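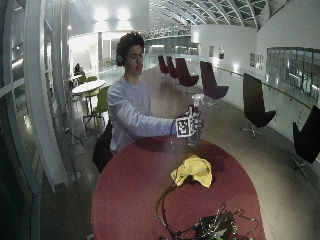

A hand marker and cable in use during work with a spray bottle at a red-topped table.

Budgeting for the hand before the arm

When organisations plan their first purchase of automation equipment, most of the discussion concerns the robot. The arm has a price, a delivery date and a page in the catalogue, and it is therefore easy to place before a board. The equipment used to record how people carry out a task by hand is harder to describe in a budget, and in many plans it does not appear at all.

Hirkard, a contract cleaning group, took the opposite course when it drew up its plan for automated surface cleaning. Its first request for funds covered hand tracking only: printed markers, wired sensing units, cables, mounts and a fixed camera. The sum approved was 4,000 pounds, to be spent over one financial year. No arm was to be ordered until the recordings had been reviewed.

Brijesh Maurya, who prepared the plan, argues that the order of purchase matters more than the total. "A spray bottle and a cloth look like the simplest objects in the building," he says. "The grip on the bottle and the pull on the trigger decide which gripper you need. If you buy the gripper first, you have made that decision without any evidence."

The plan divided spending into 3 parts. The largest was the sensing equipment itself. The second, set at 1,000 pounds, was reserved for spares and replacements, chiefly cables and connectors. The remainder was allotted to staff time, including the hours needed to fit the equipment, check the markers and label the recordings.

Maurya advises other buyers to protect the second part. Cables worn on the hand are bent constantly and should be treated as consumable items. Markers, by contrast, cost very little, but they must lie flat and remain in view of the camera, and a supply of fresh ones should be kept with the kit.

Quotations were invited from two suppliers, Flurketex and Fasus. The Flurketex offer was lower at the point of purchase but charged separately for calibration. The Fasus offer included calibration and a loan unit during repairs. Once a full year of use was considered, the difference between them was small, and Hirkard chose Fasus on the strength of the repair terms. Delivery took nearly 7 weeks, a period for which the original timetable had made no allowance.

Space also requires a line in the plan. Recording at a desk in a quiet office is convenient, but cleaning work is done in open areas with changing daylight, polished floors and furniture of every colour. Buyers should ask suppliers for a trial in the kind of building where the machine will eventually work, and should settle in writing who pays for it.

A second stage of the programme, under the working name Rajput, will set out the requirements for the arm and gripper. Bids close in September. The specification asks each bidder to state the cost of spare parts separately from the cost of the machine, and to give the period for which those parts will remain available.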